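August, early evening
By Keir McIver

The kitchen is still not sorted, but I have stopped minding so much. I had all these plans to get the whole counter put right before the kids came over from Ornimley, and of course what happened was that I made a pot of coffee, opened the first cupboard, and spent most of the morning reading the backs of old recipe cards (my aunt had terrible handwriting and wonderful taste in pie). By lunch I had moved a great many things from one side of the room to the other and thrown out very little.

Still, I do love this counter. When we moved into the place on Plindine Road I thought the white with the gray veins was a bit grand for people like us, and now I wipe it down at night with real affection. The blue-green tile I liked from the first day. Sohail says it makes him think of swimming pools, and he means that kindly, I'm sure.
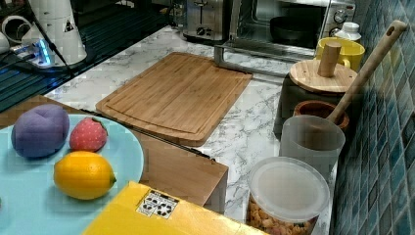
The counter this afternoon, pretend fruit and all.

The play fruit has been living on the light blue plate and I can't bring myself to put it away. The lemon is my favorite — such a cheerful yellow — and the strawberry has its little green top and its seeds, and the purple one we have never agreed on. I say plum. Sohail Bugti, who has eaten at my table for 11 years and ought to know better, says eggplant, and he won't budge!

I want to find a proper home for the long wooden spoon, too. It leans up against the tile with its bowl end in the little terracotta bowl, and every time I go by I think, well, that will do until tomorrow. The bamboo board can stay right where it is. I would only have it out again by breakfast.

Tomorrow I'll do the drawers, or at least the top one.

3 comments

marnie_k: Definitely a plum. Tell Sohail.

Usmani: We have the same sort of tile in our bathroom and I never get tired of it.

oldporchlight: More about the aunt's pies please!

Contact | © Keir McIver, Clonimgate | Back to top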